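Bench notebook, pushing rig, Žukauskas room
December 21, 2022

Continuing from the October pages. Still on the question of whether Restix understands the instruction or just likes moving blocks to the right.

Background for whoever reads this after me: the Restix policy takes a camera view and a typed sentence and puts out small planar moves for the rod. The claim in the draft is that it groups blocks by color on request, and that it does this for layouts it has never seen. The headline number is from the Isteck people, who ran it on their own board with their own scoring script. I have read the script. It counts a color as grouped if the two block centers are within a set distance of each other at the end of the episode. It does not look at where they started. So if the blues start next to each other and the arm does nothing, blue scores. I wrote this in the margin in October and I am writing it again because the draft still has the old number in it.

What I did today: 19 episodes, same checkpoint as before, starting layouts drawn from the random list and set by hand with the paper template. Time limit 400 steps each. I did not restart any episode once the arm had moved. I'm noting that because the logs we were sent have gaps in the episode IDs and I have had no good answer about the gaps.

Before each run I also scored the starting layout with the same script. Cheap to do, takes seconds, should have been there from the beginning. The "before" score is not zero. On random layouts it is often not even close to zero. Any table that shows only the "after" column is worthless to me and I would rather we cut it than explain it.

Second baseline: a dumb pusher. It picks a block at random, picks another block at random, shoves the first at the second. No camera after the first look, no language. It is terrible to watch. It also gets blocks close to each other a good share of the time, because shoving things into each other is what it does. Restix beats it, I'll grant that, but by less than I was told to expect, and the gap shrinks when I tighten the distance.

Things I saw from the stool, for what that is worth:

– The rod comes down on the left side of a block far more than on any other side. Pushes to the right are clean. Pushes toward the back of the board wander.
– The star shapes turn when pushed on a point. The policy keeps pushing after the turn as if nothing had happened, then backs off and comes in again. This could be feedback. It could also be a habit from the demos, where people did the same thing.
– Cylinders roll around the rod tip and slip off. Same as with the old policy.
– "Put the yellow blocks together" and "put the yellow blocks near the blue blocks" gave nearly the same motion when I tried them back to back from one layout. One pair, proves nothing, but that is the test I want to run properly.

On that last one. If the sentence matters, then swapping the sentence with everything else fixed should change what the arm does. The draft has no swap test. It has a nice paragraph about language and some pictures. The Londalia set has up to 1,399 usable demos after cleaning, and when I skimmed them, a lot of the sentences could be guessed from the layout alone. If the reds are far apart and everything else is tidy, of course the demo says to move the reds. A network that ignored the text would learn most of it. I don't claim that is what happened here. I claim we can't rule it out with the numbers we have.

Pushback I got at lunch, written down fairly: the layouts in real use will also be guessable, so who cares. My answer is that the paper says "follows instructions." If we want to say "tidies up blocks," fine, let's say that, and drop the word instruction from the title.

Another complaint was that I am using the maple board and the demos were recorded on the old white one. True. The grain may be bothering the vision side, there is that swirly band and the knot. But the draft says the method is robust to background, so either the board is a fair test or that sentence goes too.

Board itself: checked level both ways. Sits flat on the perforated table. I don't think the rightward drift is the board. Haven't ruled out the camera calibration, which was last redone before I got here and is in nobody's notes.

Plan:
1. Rescore the Isteck logs with before and after columns. Ask again about the missing IDs.
2. Swap test, same start, different sentence, order shuffled. Someone other than me types the sentence so I don't know which one I am watching.
3. Mirror the layouts left to right. If the drift follows the mirror, it is the layout. If it stays to the right, it is the policy or the calibration.
4. Blank sentence. Just send an empty string and see what it does. I have a guess.

Until 1 and 2 are done I am not signing off on the results section. 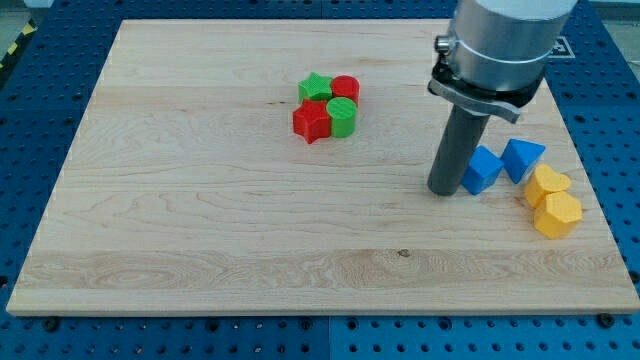 5 min read

Red and green clumped, the two colors alternating, with the rod down beside the blues and the yellows together at the right-hand side. The script gives full marks to blue and yellow in a layout like this. Ask it about red and green and the answer depends entirely on the distance you pick, since the diagonal neighbors in a tight clump are still neighbors. A mixed pile and a sorted board should not get similar scores. Add a term for wrong-color contact before the next batch.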